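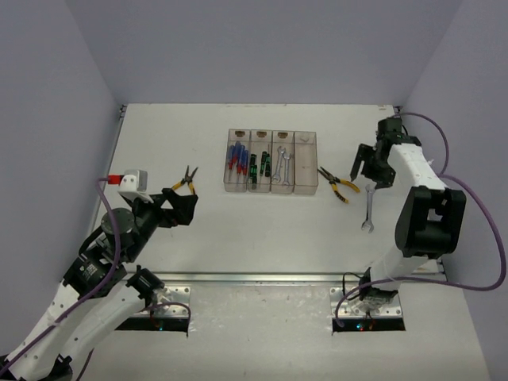
December, open day at Vadell, bench 2

Doors at 7, first group in before the coffee was out. Tool sorting on the two-arm cell, one cycle per group. Notes written between groups, so out of order in places.

Setup as run: organizer in the middle of the table, four long compartments. Screwdrivers with the blue and red handles on the left, precision drivers next, wrenches third, fourth kept for the pliers. Both pairs of pliers and one wrench start loose on the table. Left arm takes the pliers on its side, right arm takes the other pair and the wrench. The Lilmont people wanted everything to start loose. Declined. A full cycle takes too long for a standing audience and the precision drivers are still the worst item we have.

Speed capped at 30 percent for visitors. At that setting the approach looks hesitant and two groups asked if it was thinking. It isn't, the planner finishes before the arm leaves home. Could put the planned path on the side monitor next time.

Pliers: open handles are the trouble. If the left gripper closes on one handle only, the other swings and catches the compartment wall on the way down. Happened in the second group. Stopped, reset by hand, repeated without fault. Grasp point should move nearer the pivot. The larger pair on the right is worse, one handle lies well out to the side, and the approach angle has to be picked per run. Left it on manual select for the day.

Wrench: fine when it lies close to square with the near edge. The right arm drops it in compartment three on top of the other two and the stack slides. Nothing jammed. A deeper organizer would help - Avov lists one, footprint not checked.

The clear plastic gives poor depth. We knew this. The divider positions are typed in, so if anyone bumps the organizer the whole table is off. It was bumped once, by me, while pointing at it. Tape the corners down or make a locating plate.

Cables: right arm's purple loop swings wide toward the side wall at full reach. No contact seen, but the margin is small. Shorten or add a clip at the elbow. Left one is tied to the link and gave no trouble.

Questions that came up more than once:
 - Payload. Gave the figure for the arm, then the lower one with gripper and wrist module.
 - Can it find a tool it has not been shown. No.
 - Cost of the cell. Referred to the front desk.
 - Why two arms. Reach, mostly. One arm can't get to both ends of the table with a sensible wrist angle.

The visitor from Değirmenci asked for cycle counts. Log stands at 4000 on the left gripper since the fingers were changed, 100 on the right. Right set is too new to say anything about wear. Will send the left log once the dropped entries are cleaned out.

To do before the next visit:
Move pliers grasp point, rerun both sides.
Locating plate for organizer.
Clip on right cable.
Wipe down table, scuffs at the far edge won't come off with alcohol.
Find out who has the spare fuse box key.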